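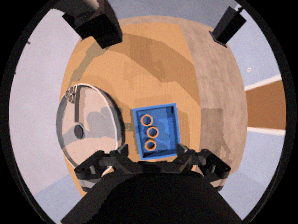 What happens when one of our arms drops something?

It stops, holds its position and waits for a person to clear the fault.

We learned that the hard way. In June an arm at our Garnero site lost its grip and carried on for 436 cycles, closing on nothing. No one was hurt, but the stop signal had been wired to the wrong input and our checks had missed it.

Stallivell was started by Rozália Ševčík and Kamil Charvát to build table-top handling cells for small workshops. Since the fault, every new grip routine is run in simulation first, then 100 times on the bench with the stop tested by hand. Matěj Slanina signs off each one – faults go to him too.

Page last changed 2022-12-20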